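Notes from the picture book group, February, kept by me (Hạnh) as I lost the draw again

We started at seven, more or less, with tea first. Thắng had read all the entries for the shelf talkers and came with a long list, bless him. We have 219 picture books on the loan shelf now, and Hasel branch would like to borrow 200 of them for their spring display, so most of the evening went on which ones stay with us.
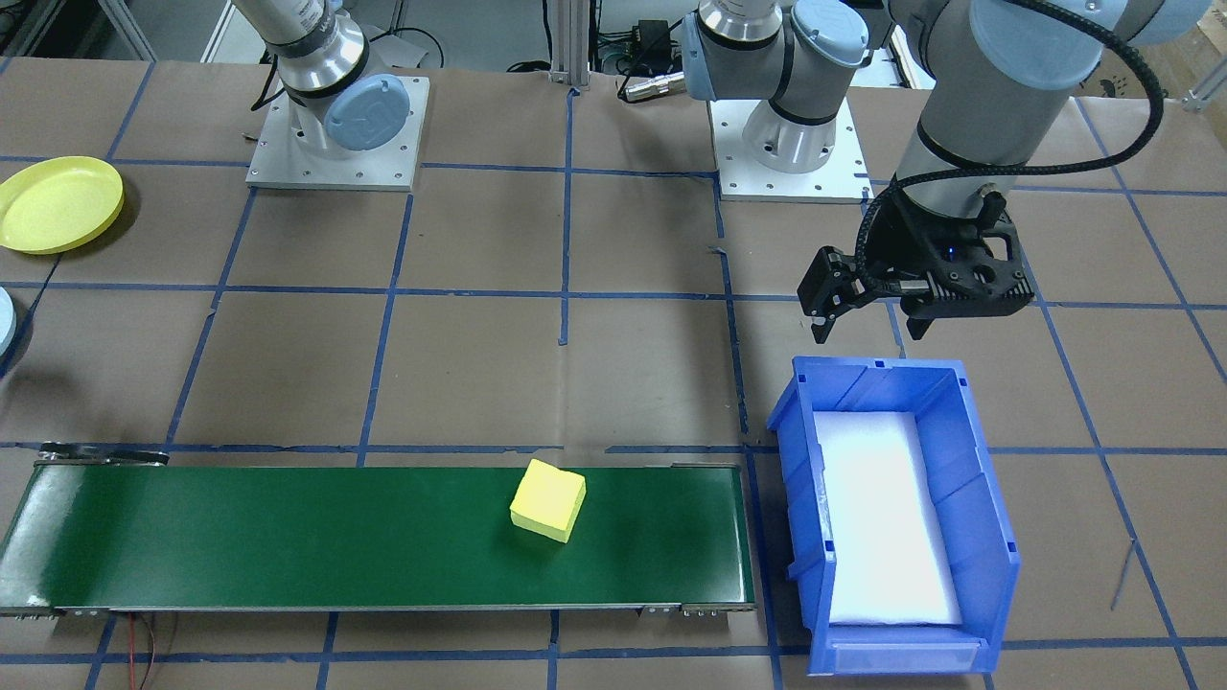

I said the bedtime ones should stay, as they go out every week and come back sticky. Thắng wanted to hang on to the rhyming ones too. We argued a bit (nicely!) and agreed to keep four bedtime books and six rhyming ones, and the other nine we'll pick next time.

Book of the month: Zillamis and the Lost Umbrella. I loved it, especially the page where the whole street goes quiet. Thắng thought the ending came too fast and that the grandmother deserved a page to herself. Mrs Karagiannis read it to her Reception class and they asked for it twice, so it gets our sticker.

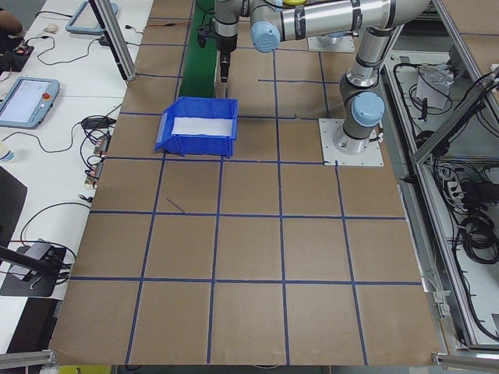 Runner-up was The Drekumwood Owls. Gorgeous colours, far too many words for a three-year-old. We'll put it with the fives and up.

Story time: I'm doing the next one, Thắng the one after. He'd like to try a book with no words at all and let the children tell it. I'm all for it, though I do want a spare book in the bag!
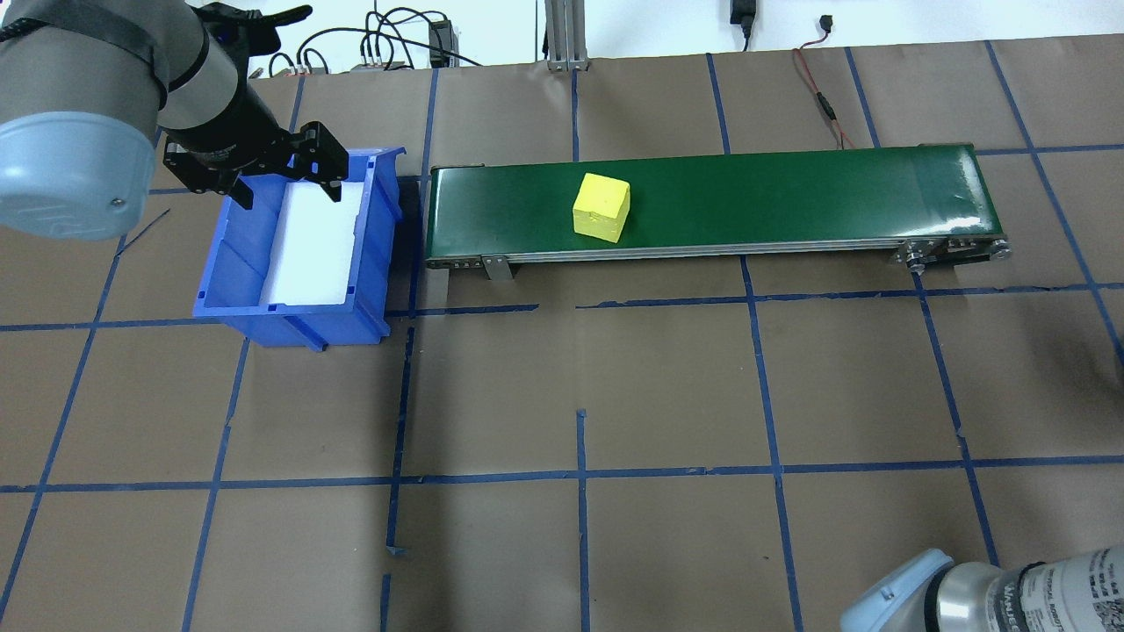
Reviews for the newsletter are to be no longer than a postcard, please. Mine was two pages last time, I know.

To do
- Hạnh: list for Hasel, sticker on Zillamis
- Thắng: move the owls, write up the runner-up
- Both: bring three favourites each for the nine leftover places

Finished at twenty to nine.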